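Collecting a Hay Sample for Forage Testing
Isdale Forage Program
Updated Wednesday, August 5, 2026

A forage test is only as good as the sample sent to the laboratory. Producers who plan to balance winter rations should sample each lot of hay before feeding begins, preferably by the end of September.

Define the lot
A lot is hay of the same type, taken from the same field at the same cutting. Do not combine lots. Lot 286 in the Haruna barn, for example, must be sampled separately from any second-cutting hay stored beside it.

Take the cores
1. Fit a clean, sharp hay probe to a drill.
2. Select bales at random from all accessible parts of the stack.
3. Core square bales from the center of the end. Core round bales from the curved side.
4. Take one core per bale until at least 30 cores have been collected. Lots of uneven quality call for 40.
5. Place all cores in one clean bucket.

Bag and label
Transfer the entire sample to a sealable plastic bag and press out the air. Write the lot number, forage type, cutting and date on the outside. Keep the bag out of direct sun and mail it within 2 days.

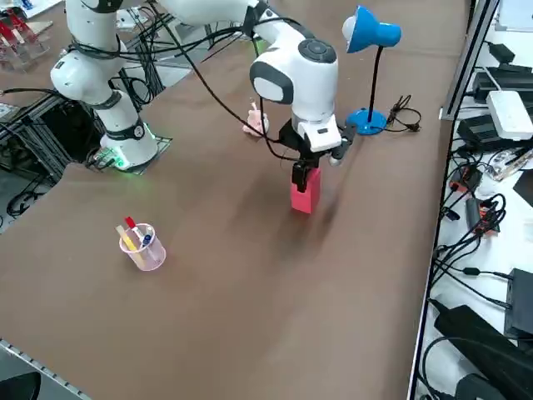
Probes and drills borrowed from the Derkov office must be cleaned before they are returned. Brush out the tube, wipe the cutting tip and check it for nicks. Extension cords should be gathered and bundled along their length, like the black cables on the white arm at the upper left, and stored with the drill. Report a dull or bent tip on the return form.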